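The Bottle That Kept Slipping
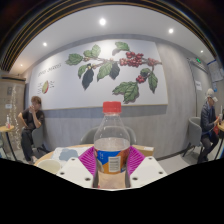

Why would a gripper that held a bottle firmly in the morning let go of the same bottle by afternoon? At Grulura, the cause was a pair of soft finger pads that had worn on the inside, where the daily check did not look.

Grulura is a small firm in Ustmont that records people doing everyday jobs with hand-held grippers and uses the recordings to train robot arms. In January its crew began to notice drops. A bottle would be lifted, carried a short way, and slide down between the fingers. The first few were put down to tired hands.

Vsevolod Kobzar, who runs the hardware bench, stopped believing that after the 16th drop on his list. He had already swapped the trigger spring and tightened the screws in the finger plates. Neither made a difference.

The pads are the ribbed, fan-shaped kind. Push on the inner face and the ribs bend, so the pad wraps a little way around whatever it is holding. Kobzar cut one of the bad ones in half and found small cracks at the base of three ribs. From outside it looked fine. Under load it folded too far and the bottle had nothing firm to sit against.

"I had been wiping them down every night and signing the sheet," he says. "The sheet asked if they were clean."

The supplier, Kotedine, had suggested changing the pads after 2,000 grips. Grulura's tool had no counter, and by Kobzar's estimate the worst pair was at about twice that.

The drops cost more than a wet floor. Many of the recordings had been passed as good, and an arm at the Restrepo site trained on them had learned to squeeze late. It let go of a full bottle over a walkway. No one was hurt, but the arm was shut down the same day.

Grulura pulled 384 recordings and has redone most of them. Each tool now has a counter that locks the trigger at 800 grips until the pads are changed. Kobzar also bends every pad by hand before it goes out. He threw away two last week.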